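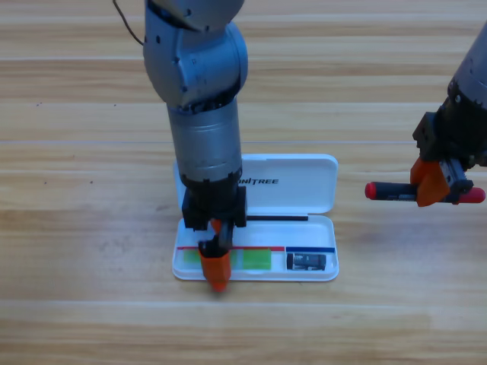

White plastic case, hinged lid open

How should I sort and store a big inherited button collection?

Kha Mai
posted in Sewing & Notions, Tuesday

Hi everyone! My great-aunt ran the alterations counter at Tạ Tailoring in Pakine for most of her working life, and she saved every button that ever came loose, got swapped out or turned up under the pressing table. The whole lot came to me in May. I sat on the living room floor and counted them over three evenings (yes, really, and I enjoyed it so much) and got to 1,693. They were in cookie tins, two pickle jars, a sock, and a bunch of paper envelopes with her handwriting on them. One just says "Mr. green coat, never came back."

I want to do right by them but also USE them. I make kids' cardigans and I'm always hunting for five that match. So far I've pulled out all the plain white shirt buttons, 379 of those, and they've taken over a mixing bowl that I would like back.

What I can't work out:

Do you sort by color, size, material, or number of holes? I started with color and then realized I have at least nine kinds of navy.

Is it okay to keep old plastic ones in closed boxes? A few smell sharp, a bit like vinegar, and one tin has a sort of brown dust in the bottom.

Do I need to wash them? Some are grubby. A few are fabric covered and I haven't dared touch those.

And do I keep the envelopes? My sister thinks I'm silly but I love them.

I've been looking at shallow cases with lids and also at those photo-sleeve binders. Space is one closet shelf. Thanks in advance, I'm so excited about this!

threadbare_lu
14 people found this helpful

Oh, what a wonderful thing to be handed! I inherited a much smaller batch (203, all in a coffee can) and it's what got me into collecting in the first place, so be warned.

Deal with the smelly ones before anything else. Early plastics can break down with age, and the fumes from a bad one can start on its neighbors and rust any metal shanks nearby. Take out anything that smells sharp, feels sticky, or has fine cracks all over it, and put those in a paper envelope or an open dish well away from the rest. Don't seal them up tight. The brown dust could be rust from metal shanks or it could be crumbled plastic, so tip it out over newspaper, wipe the tin, wash your hands after.

Cleaning depends on the material, so I do it after the first rough sort:

Modern plastic and glass: lukewarm water, a drop of dish soap, soft toothbrush, dry on a towel overnight. If glass has painted or gilded decoration, dry cloth only.

Shell: damp cloth, then dry right away. No soaking, no vinegar.

Metal: dry cloth. Please don't polish anything until you know what it is.

Wood, horn, leather, anything covered in fabric: dry soft brush and nothing else. You were right to leave the covered ones alone.

Now sorting. For somebody who sews, I'd go material first, then size, and let color come last. I know color is the fun one! But when you need five buttons for a cardigan the buttonhole decides the size, and then you only have to look through one compartment to find your color. Nine navies in one size is a nice afternoon. Nine navies in every size is how I once lost a whole weekend.

String your matching sets. Run a bit of cotton thread through them and tie it loosely, and they'll stay together through every box you ever move them to. Anything with four or more gets strung at my house, and singles go in a jar by the machine for stuffed-animal eyes (not for babies' toys, obviously) and replacements.

Keep the envelopes!! Copy the writing onto a card, put it in with the buttons, and store the originals flat in a folder. I would pay money to know about Mr. green coat.

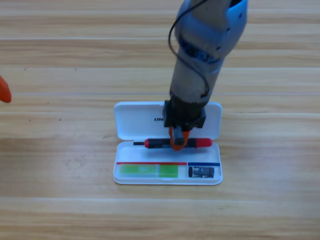

Open case on a light wooden tabletop

For the boxes, shallow is good. Anything deep and you'll be digging. A lid that stays up by itself is lovely to have since you need both hands, and I like a white or pale inside for telling black from navy. Put a sheet of acid-free tissue between layers and crack the lids open now and then so the air changes. I'd skip the photo-sleeve binder for heavy coat buttons, they drag the pages down and the rings pop. It's great for flat shirt buttons, though. Your bowl could be free by the weekend.

gus_in_fillby
2 people found this helpful

I just use jars. One jar per color. My wife had 700 or so in hers and never had a problem finding one. Don't overthink it.

oldnotions
9 people found this helpful

Agree with nearly everything lu said, and I want to add a bit on identifying, which is my favorite part!

Turn them over. The backs tell you far more than the fronts. Look for a maker's name, mold marks, and the kind of shank. A tailor's counter usually means lots of coat and uniform buttons, so check the metal ones for lettering around the rim on the back. My best find was a set of six marked Jendov, dark green glass, mixed in with plain overcoat buttons.

Shell feels cold against your cheek or lip and plastic warms up right away. Glass is cold too, and heavier for its size. You may read about poking buttons with a hot needle to see how they smell. Please don't. It leaves a hole, and some old plastics catch fire very easily.

For size, a cheap cardboard gauge does the job. Or punch your own holes in a strip of card, label them, and drop the buttons through. Kids love helping with this.

One thing I do differently is take a photo of each tin before sorting. What she kept together may have come off the same coat, and once they're split up you won't get that back. If you've already tipped them out, don't worry, the envelopes will give you some of it.

There's a button swap in the back room of the Fillby library most months if you're anywhere near there. Bring duplicates. Those white shirt buttons will go fast, every quilter in the place wants them.

Kha Mai
reply to oldnotions

I'm an hour from Fillby! I'll bring the bowl. Strung eleven sets last night and found four more of the green coat's under the flap of another envelope, so now there are enough for a cardigan.

We use cookies to remember your settings and see which pages get read. By continuing to browse you agree to our cookie policy. Accept / Manage preferences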